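Comedy Podcasting, evening course
Handout 4: Telling a story to people who weren't there

Hello again, and thanks to everyone who sent in a recording after last session. I've listened to all of them (some on the bus, where I got a few looks). Bring headphones this time, please, and the script you swapped with your partner. 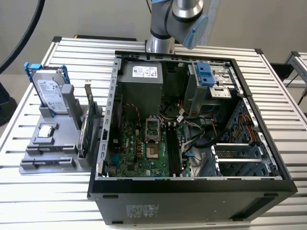

Prukudby, 2021-11-27

Tonight is all about the in-joke. Every podcast with two hosts has them, and they're lovely when you've been listening since May and baffling when you started this morning. So how do you let a new listener in without boring the old ones?

My favourite case is an old episode of Ranjbar After Dark, where Dayana Paucar tries to explain her school talent show to Babak Ghaffari, who went to a completely different sort of school and doesn't believe a word of it. She never stops to define anything. He just keeps asking the daft question the listener wants to ask, and she gets crosser and crosser - it's wonderful! Listen for the bit with the recorder teacher.

Things to note down as you listen:

1. Where does Babak interrupt, and does he let her finish the thought first?

2. Which local words does she explain, and which does she leave alone? I'd have explained "the Dornus cup" much sooner, but Mohsin disagreed with me last year and I've come round a bit.
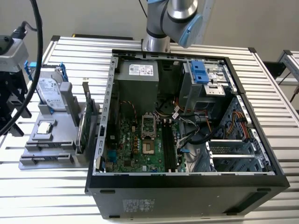

3. How long is it before the first proper laugh? Mark the time on your sheet.

Writing task

Write 278 words, no more, about an event from your own childhood that an outsider would find odd. I know that's a fussy number, but it's what fits on one side of my printed sheet. Read it aloud before you hand it in. If you trip over a sentence twice, cut it.

Wumpini Dankwa's piece on the Jinham carnival queen is in the shared folder if you want to see one that works on the page as well as out loud.
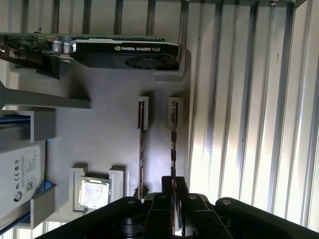
For next time

Listen to any episode with a guest and write 100 words on how the hosts bring them in. Swap scripts with someone new, and let me know if you're sharing the microphone with Ardalan so I can book the small room.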